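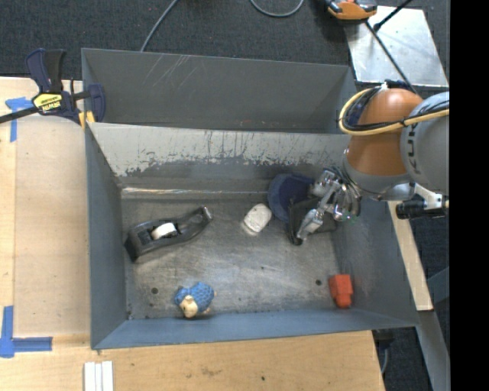
Clindora Music Library — Records and Listening Room Team

Caring for vinyl records at home

The library lends 1,105 long-playing records, and members often ask how to look after their own. The following advice is given by the team to all new borrowers.

Hold a record by its edge and label only. Brush it with a dry carbon-fibre brush before each side is played, letting the record turn under the bristles for two or three revolutions.

For a deeper clean, use distilled water with a very small amount of plain washing-up liquid. Apply it with a soft cloth, following the grooves, and keep the label dry. Rinse with fresh distilled water and stand the record in a clean dish rack until no moisture remains. Tap water leaves mineral deposits and should be avoided.

Store records upright, never in piles. A shelf divider every 70 records prevents leaning — a common cause of warping. Keep shelves away from radiators and direct sunlight.

Paper inner sleeves shed dust and should be replaced with polythene-lined ones. Split outer covers may be mended from the inside with acid-free tape. Ordinary sticky tape yellows and lifts the print.

Clean the stylus from back to front with a dry stylus brush, and check the tracking weight against the cartridge maker's instructions.

Members may book the cleaning machine in the listening room at the front desk. Enquiries should be addressed to Suleiman Anozie.

Page reviewed 25 March 2021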